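Blog > Around the house > Lighting

Replacing the bulbs in a rental, one fitting at a time

The flat has 16 light fittings and, when I moved in, four different colour temperatures. The hallway was a cold blue-white, the bedroom was close to candlelight, and the kitchen had one of each. I put up with it until June, when the sun is gone before I get home and every hour of the evening is spent under whatever the last tenant left behind.

I started with a list. For each fitting I wrote down the base, the wattage on the existing bulb, the maximum stated on the fitting, and whether it was on a dimmer. The base matters most. Australian homes are a mix of bayonet (B22) and Edison screw (E27), with the small versions of both turning up in lamps, and the downlights are usually GU10 if they run on mains voltage. I had all of these except the small bayonet.

The colour temperature decision took longer than it should have. Packaging says "warm white" for anything from 2700 K to 3000 K, and the difference is visible if two such bulbs share a ceiling. I settled on 2700 K for the bedroom and living room and 4000 K for the kitchen and laundry. Golnar Nikzad, who has the flat upstairs with the same layout, went 3000 K throughout and says it's fine. It is fine. I still prefer mine.

Lumens next. The old habit of buying by watts doesn't carry over, and the "equivalent to" figure on the box is a marketing number as often as not. For a bedside lamp I want 400 to 500 lumens under a fabric shade. For a ceiling fitting in a small bedroom, 800 to 1000. A shade absorbs more than people expect, and a dark one can take half the output or more.
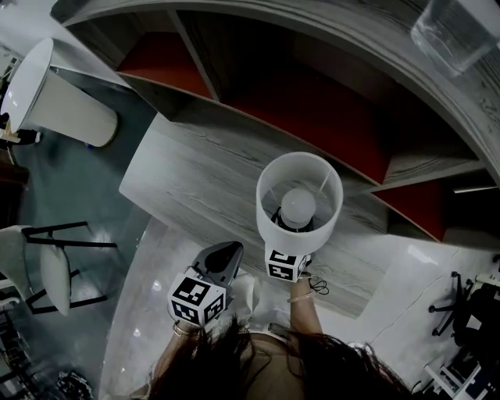 Dimmers were the real problem. The living room has an old leading-edge unit, the type made for incandescent loads, with a minimum load printed on the plate of 56 W. Two LED bulbs at 8 W each come nowhere near it. The symptoms were what you'd predict: flicker at the lower third of the travel, a faint buzz, and a glow that stayed on with the knob turned right down. I tried a pair of dimmable Batska bulbs first and they flickered. The Oltico ones flickered less but buzzed more.

The fix was a trailing-edge dimmer rated for LED loads. In Australia that has to be fitted by a licensed electrician, and in a rental it also has to be approved by the agent. Lorenz Reisinger did the work in well under an hour once the approval came through, and while he was there he set the minimum brightness on the new unit with the small adjustment screw behind the plate. The approval took most of the month.

Colour rendering is the other number worth reading. CRI 80 is standard and acceptable. CRI 90 costs a few dollars more and makes a difference in the bathroom and over the kitchen bench – skin and raw meat both look wrong under cheap light. I haven't bothered with it in the hallway.

Remaining jobs: the rangehood still has its original halogens, and the LED replacement I ordered from Momow is 2 mm too long for the cover to close. It's going back. The old bulbs are in a shoebox in the linen cupboard with the fittings they came from written on masking tape, so the lot can be put back when the lease is up.

Filed under: Lighting, Renting, Electrical

Contact | © All text and photos by the author | Back to top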